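Does a White Table Help? Small-Parts Sorting on Bright Surfaces

Babak Taheri
Design and Workspaces, project report

1. Why I picked this

Our course handbook says that a bright, plain work surface "reduces search time and errors." It gives no source. The same claim shows up in the Ultwood bench catalog and in the notes from our September lecture, and I suspect all three are copying one another. I have worked at a white desk for years and lose things on it constantly, so I wanted to check.

The question was narrow. If you put small see-through plastic pieces on a white surface, are they easier or harder to find and pick out than on a darker one? I was not trying to find out what kind of table is best for everything, and nothing in this report should be read that way.

2. What I used

I used 2 surfaces. One was a plain white tabletop. The other was a matte gray board from Jorside laid over a desk of the same height. The pieces came from a mixed bag of translucent plastic in blue, orange, green and clear. They vary in size, and I did not correct for that, although I should have.

For each round, Hyun scattered pieces on the surface while I faced the other way. I then picked them up by color and dropped them into cups. Hyun timed me with a phone. We did 10 rounds on each surface over two evenings at the shared workshop in Noltelcombe, for a total of 780 pieces picked. I sorted every one of them myself, so the results say a lot about my eyes and possibly little about anyone else's.

3. What the surface does to the pieces

The handbook treats "contrast" as if it were one thing. With solid colors that may be good enough. Translucent plastic is different, because some of what you see is the table showing through. On white, a blue piece keeps its color well and stays easy to spot from a normal sitting position. The clear ones fade badly. Orange was somewhere between the two, and a lot depended on size: a large orange piece was no trouble, while a tiny one could sit close to some bulky item and be missed on the first pass. 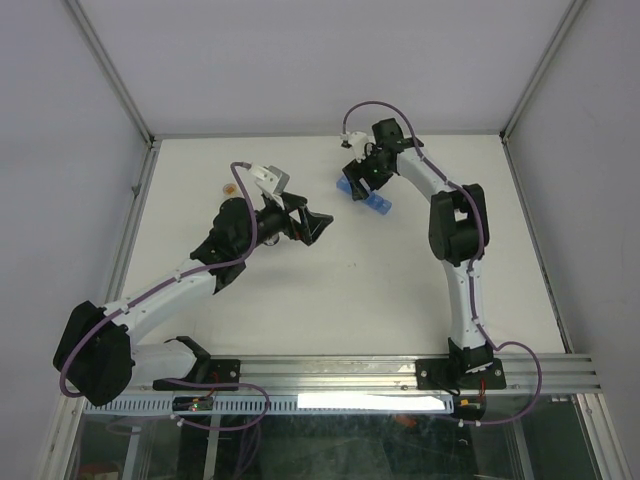 Figure 1. Translucent pieces on a white tabletop: a blue block and a much smaller orange piece.

The blue block in Figure 1 is what the catalogs have in mind, I think. Nobody would need long to find it. The orange piece is the better test, and it is small enough that the color only helps once you are already looking in the right area. I would also point out how much equipment shares that tabletop. A plain surface stops being plain as soon as you put your tools on it, and the handbook never mentions this.

4. Results

Blue and green pieces were quicker to sort on white. The difference was there in most rounds, though not all of them. Clear pieces were quicker on gray, and the gap was wider than I expected. Orange gave no pattern I would defend.

When Hyun put the colors together and compared whole rounds, the two surfaces came out so close that I would not call a winner. I could get a "win" for white by leaving out the clear pieces, or a "win" for gray by using more of them. This makes me doubt any general statement about bright surfaces, including ones with a nice chart attached.

Errors were rare on both. Most of them were clear pieces dropped in the wrong cup late in the evening, and I put those down to tiredness.

5. Glare

I had planned to skip lighting, but it kept getting in the way. With the lamp low and to one side, the white top threw light back at me and the edges of the clear pieces flashed, which sometimes helped. With the lamp overhead the flash was gone and so were the pieces. The gray board changed much less. If I did the project again, I would fix the lamp in one position and write it down before the first round – we moved it between evenings and only noticed afterward.

6. What I would not claim

I would not claim that white tables slow people down. I would not claim that gray is better for small parts in general. One sorter, one bag of plastic and a lamp that moved are weak evidence. What I can say is that the handbook's sentence did not hold up for see-through pieces in my own test, and that the person who wrote it should tell us what was being sorted.

Hyun disagrees with me on one point and asked me to include it. Hyun thinks the practice effect is bigger than anything the surface did, because my times got better on the second evening whichever surface came first. Looking at the log again, I can't rule that out.

The timing log is attached as Appendix A, including the round where I knocked over the blue cup.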